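Sunday, late

Slept badly and woke up thinking about work, so I may as well put it down.

They've had the two arms in the back room at Candalex since the start of August. Until last week all I knew of them was the noise through the wall and what Ivana Saavedra told us at the shift meeting, that they would "take the dull stuff off our hands." I have done the dull stuff for 9 years. I pack sample kits for Pilkington and Fullow and whoever else is paying that month, every kit a bit different, and I don't find it all that dull. You get your hands going and you can think about other things.

Anyway, I'm on the list now. Four of us come off the packing line two mornings a week to "support the system." My first morning was 27 tries at the same job, and I wrote a mark on my sheet for every one of them. Good: 18. The rest I put down as bad, and Eero Lappalainen wanted me to change two of those to "partial." I asked him what a partial kit would look like to the person opening the box. He laughed but he didn't answer.

What I keep coming back to is who does what. The arm does the picking up. I put the things out, I put them back, I fetch what rolls away, I write it down. So the part of my job that took some skill has gone over to the other side of the table and I've been left with the tidying. Ivana says that's only for now. She said the same about the new time clocks.

Two of the things I wanted to get down properly before I forget:

1. The blocks. We are still on toy blocks, three weeks in. Orange on top, then green, and yellow down at the bottom, and the gripper closes on the top one. Eero says a stack teaches it about height and grip. Fine. But we don't ship blocks. The nearest thing on that table to anything I'd have to pack is the green bottle or the clear tube with the cap, and those were just lying there on their sides with the sponge.

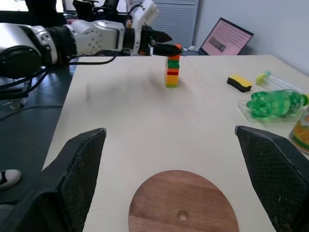 2. The hours. Rirnitz, who sold us the whole setup, told the bosses it would free up 20 hours a week. Whose hours? I asked that at the meeting and got a long speech about "higher value tasks." I asked for one of those tasks by name. Ivana said she'd get back to me. If the hours are mine then I'd like to know what I'm being paid for in the spring, and if they're not mine then I'd like to know which of the others to feel sorry for.

To be fair to the thing (I'm trying), my wrist didn't ache after those two mornings, and it does ache after a full day of kits. I noticed it on the bus home, holding the rail. I would miss that if they sent me back to the line full time. And Eero is decent, he listens when I say the pieces are set too close together, and he moved them when I asked.

But it's slow. I could have packed a whole shelf while it made up its mind.

Back in there in the morning. Must take the gray cardigan, that room is cold - and my own pen this time.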